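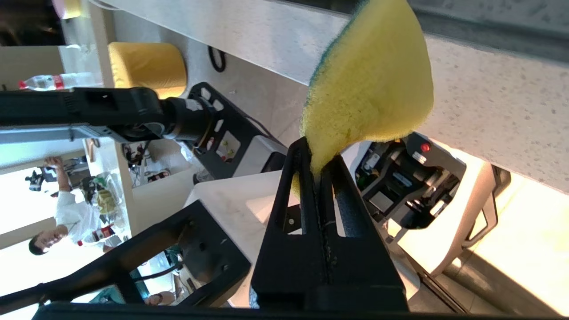 12 June 2018

Open day at Idum, Vallavdale site. Arrived before ten, left at four. Parking full, used the Hosier lot across the road.

The kitchen demonstration was the reason for going. Gripper, wrist camera, stone countertop, a sponge as the test object. Soft objects are harder than the catalog suggests. The fingers have to close far enough to hold, and after that the reported width says very little about the object, the foam having taken up the difference. Idum closes to a fixed current limit and ignores width. I asked whether the limit changes for a soaked sponge. It does not, at present. They have logged 141 sponge grasps since March and have not separated wet from dry. I would have done that first.

Cycle time for pick, wipe and return is quoted at 60 seconds. Most of that is planning. The arm motion itself is conservative and could be sped up without touching the controller.

Wrist camera view was on a side monitor. It comes out rotated, and they leave it that way, applying the correction in software only for the detector. Reasonable, but tiring to watch. Strong window light washes out the far side of the room. Exposure is set to automatic, which I would lock.

Second half covered approach to larger objects near the sink and window. Glare on a glossy cylinder is a fair test for any detector trained on matte packaging. 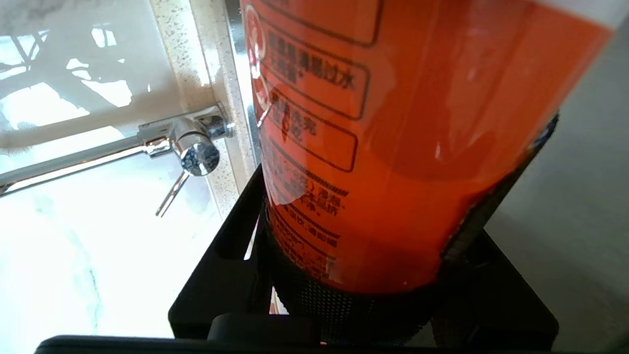

Quan disagreed on the glare point over coffee, saying that reflections move with the camera and can be rejected across 6 consecutive views, so the real trouble is dark parts against dark fingers. Possibly right. Six views cost time, though, and the cycle is already long. We left it there.

To do: ask Idum for the current limit in amps, and whether finger pads are replaced on a schedule or on failure. Check our own logs for the wet/dry split. Return the Hosier parking token.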